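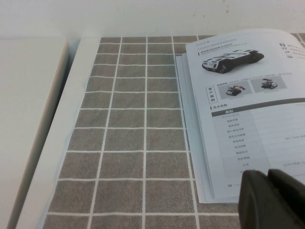 Booklet open at one of the tables.

OK quick one, dinner's in the oven and I have maybe half an hour.

So I finally sat down and tried to figure out the new bus timetable. The 31 is gone. Just gone. It used to go from the bottom of Cimdale straight past the library and up to my mom's street, and now it's the 34, which does sort of the same thing except it skips the hill. The hill is where all the old people live!! My mom is one of them (sorry mom).

Spent most of last night with a pencil. Page after page of tiny columns. Footnotes on the footnotes. There's a little "s" next to some times that means school days only, and a little "x" that I still haven't found the meaning of. Najwa says it means except Saturdays. I don't beleive her.

What I worked out so far:

Last bus home on a weeknight is earlier than it was. Not by much but enough that choir is a problem.

Sunday is a joke. One in the morning, one after lunch, then go sit in the cold.

If you change at Sleiman Square you get four minutes. Four. With groceries.
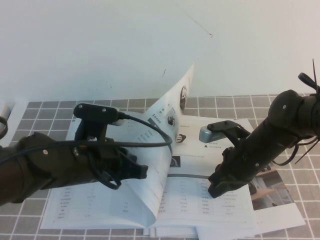 Munther Sayegh

Anyway. I called the number on Friday and was on hold for almost 80 minutes, no exaggeration, I had it on speaker while I did the laundry. Nice woman in the end. She said to put it in writing so I did, and got a reference number ending 1012, and that's the last I've heard.

Najwa Nasrallah is getting signatures for the hill stop. She's outside the Godetti bakery most mornings till Christmas, go find her, bring your own pen becuase hers keep walking off. Sign even if you drive. You won't always drive.

Other things. My brother thinks I should just get a bike. In December. With my knees.

Also if anybody has a spare copy of the OLD timetable, from before the change, I want it. I threw mine out like an idiot and now I can't compare the Saturday times.

Oven's beeping. More when I hear back.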